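전시 연구 프로그램 '생활 속의 판과 면' 참여자 모집 공고

재단법인 새트데일(Satdale) 생활문화연구소는 2026년도 하반기 구술 조사 및 공동 전시 프로그램에 참여할 시민 연구원과 구술 참여자를 다음과 같이 모집합니다. 관심 있는 분들의 많은 지원을 바랍니다.

공고일: 2026년 4월 24일 금요일

1. 사업 개요

본 사업은 동네 상점과 공방, 소규모 인쇄소에서 사용해 온 간판, 안내판, 게시판의 제작 과정과 사용 경험을 기록하는 것을 목적으로 합니다. 연구소는 지난 조사에서 411건의 안내판 자료를 수집하여 목록으로 정리하였으며, 이번 조사에서는 자료를 만든 사람과 오랫동안 사용한 사람의 이야기를 함께 수록하고자 합니다. 조사 결과는 연구소 자료실에 보존하고, 부미에르(Vumier) 전시관에서 공동 전시로 공개할 예정입니다.

사업 총괄은 사나 파루크(Sanaa Farouk) 책임연구원이, 구술 조사 교육은 아프신 케르마니(Afshin Kermani) 연구원이 담당합니다.

2. 모집 분야 및 인원

가. 시민 연구원
구술 면담 진행, 녹취록 작성, 자료 사진 정리 업무를 수행합니다. 면담은 2인 1조로 진행하며, 조 편성은 연구소에서 정합니다. 분야별 세부 인원은 지원 현황에 따라 조정될 수 있습니다.

나. 구술 참여자
간판, 안내판, 표지물의 제작 또는 관리 업무에 종사한 경험이 있는 분을 대상으로 합니다. 현재 종사 여부는 묻지 않습니다. 손글씨 메뉴판이나 가격표를 직접 만들어 사용한 상점 운영자도 지원할 수 있습니다.

다. 전시 보조 인력
전시물 운반 및 설치 보조, 관람 안내, 전시 종료 후 정리 업무를 수행합니다. 설치 기간에는 평일 오전 근무가 가능하여야 합니다.

3. 지원 자격

가. 공고일 현재 만 19세 이상인 분
나. 한국어로 면담 또는 기록이 가능한 분
다. 시민 연구원은 사전 교육 3회에 모두 출석할 수 있는 분
라. 전시 보조 인력은 부미에르 전시관으로 출퇴근이 가능한 분

학력, 전공 및 경력에 따른 제한은 두지 않습니다. 다만 시민 연구원 분야에서는 구술 채록, 속기, 편집 또는 기록물 정리 경험이 있는 분을 우대합니다. 과거 연구소 사업에 참여한 분도 다시 지원할 수 있으며, 이 경우 지원서에 참여 연도와 담당 업무를 기재하여 주시기 바랍니다.

4. 활동 내용 및 일정

사전 교육은 자레이(Zarei) 강의실에서 진행하며, 면담 윤리와 동의서 작성, 녹음 장비 사용, 녹취록 작성 기준을 다룹니다. 교육 일정은 선발 통지와 함께 개별 안내합니다.

교육을 마친 시민 연구원은 배정된 구술 참여자와 일정을 협의하여 면담을 실시합니다. 면담 장소는 구술 참여자의 작업장이나 연구소 면담실 가운데 구술 참여자가 선택합니다. 면담 녹음본과 녹취록 초안은 면담일로부터 2주 이내에 제출하여야 하며, 제출된 초안은 구술 참여자의 확인을 거쳐 확정합니다. 구술 참여자는 확인 과정에서 특정 부분의 비공개를 요청할 수 있습니다.

공동 전시는 10월에 개최합니다. 전시 구성 회의에는 시민 연구원 가운데 희망자가 참석할 수 있으며, 회의 참석은 활동 시간으로 인정합니다.

5. 활동 지원

가. 시민 연구원에게는 면담 및 녹취록 작성 실적에 따라 활동비를 지급합니다.
나. 구술 참여자에게는 사례비를 지급하고, 확정된 녹취록과 녹음본의 사본을 제공합니다.
다. 전시 보조 인력의 보수와 근로 시간은 별도의 근로계약서에서 정하며, 관계 법령을 준수합니다.
라. 모든 참여자에게 활동 기간 중 상해보험 가입을 지원하고, 전시 도록 1부를 증정합니다.

6. 지원 방법

연구소 누리집에서 지원서 양식을 내려받아 작성한 후 전자우편 또는 우편으로 제출하여 주시기 바랍니다. 시민 연구원 지원자는 활동계획서를 함께 제출하여야 하며, 활동계획서는 공백을 포함하여 3000자 이내로 작성합니다. 구술 참여자는 전화로 지원할 수 있고, 가족이나 지인의 추천도 가능합니다. 추천의 경우에는 본인의 동의를 먼저 받아야 합니다.

방문 접수는 로데일(Rordale) 별관 330호에서 평일 오전 10시부터 오후 5시까지 받습니다. 점심시간인 정오부터 오후 1시까지는 접수하지 않습니다.

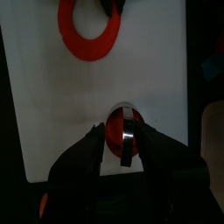
우편 접수의 경우 마감일 소인이 찍힌 서류까지 유효한 것으로 인정합니다. 봉투 겉면에는 지원 분야를 기재하고, 원본 작업물이나 오래된 사진은 동봉하지 마시기 바랍니다. 소장 자료의 기증 또는 대여를 희망하는 분은 지원서의 해당 항목에 표시하시면 담당자가 별도로 연락드립니다.

7. 선발 절차

1차 서류 심사와 2차 면접으로 선발합니다. 구술 참여자는 면접을 생략하고 담당 연구원과의 전화 상담으로 대신합니다. 심사에서는 사업에 대한 이해도, 활동 가능 기간, 활동계획의 구체성을 평가합니다. 결과는 지원자 전원에게 문자메시지로 통지하며, 적격자가 없는 분야는 선발하지 않을 수 있습니다.

8. 유의 사항

가. 제출 서류의 기재 내용이 사실과 다른 경우 선발이 취소될 수 있습니다.
나. 제출된 개인정보는 선발 및 사업 운영 목적으로만 사용하며, 미선발자의 서류는 선발 절차 종료 후 파기합니다.
다. 면담 과정에서 알게 된 구술 참여자의 개인정보와 비공개 내용을 외부에 공개하여서는 안 됩니다.
라. 세부 일정은 연구소 사정에 따라 변경될 수 있으며, 변경 시 누리집에 공지합니다.

접수 마감일과 전자우편 주소는 지원서 양식 첫 장에 기재되어 있습니다. 기타 문의는 새트데일 생활문화연구소 구술조사팀으로 하여 주시기 바랍니다.

재단법인 새트데일 생활문화연구소장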